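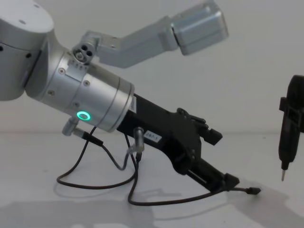 In Praise of the Plain White Table

I grew up in a house of dark furniture, the kind that hid everything, and I was well into my working life before I sat down at a white table and realized how much I had been missing (crumbs, mostly, but also pencils, tiny screws and the backs of earrings). A white top is a wonderful thing to work on. It throws the light back up at your hands, and anything black you set on it stands out as clearly as ink on paper.

Huw Rees has been making work tables for 28 years, and when I visited his shop on Caldeira Street he had 3 of them lined up by the window in what he calls his only color. He used to offer a gray as well, the Stosier, and a very pretty sand color called the Ostia, and he sold so few of either that he gave the leftover tops to his sister for her potting shed.

"People worry about white," he told me, running a thumb along an edge. "They think it will show every mark. Well, it does! Then you wipe it, and you get on with your day."

His advice on caring for one is simple, and I have followed it faithfully since January. Warm water and a drop of dish soap on a soft cloth will take care of nearly everything. Pencil comes up with an ordinary eraser. For the gray smudges that metal can leave behind, he mixes a little baking soda into a paste, lets it sit for ten minutes and rubs it off gently, and he always tries it first on a corner where it won't matter.

Where he gets a bit stern is on the subject of cables.

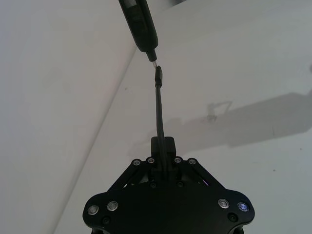

A dark cord on a white surface draws the eye straight to it, and Huw would like you to decide where it goes before you plug in a single thing. He likes a cord to come down from above if there is any way to manage it, with enough slack that nothing tugs when you reach across. I tried this at home with a hook and two twist ties, and I have to say the difference was lovely - my elbows had forgotten what it was like to have that much room.

He also talked me out of the enormous table I had my heart set on. I had measured my back room twice and was sure it would fit, and so it would have, provided I never wanted to open the closet again. We settled on the smaller Prurnetti, with rounded corners, and he delivered it himself on a drizzly morning and stayed for coffee. The first thing I did after he left was spill some on it.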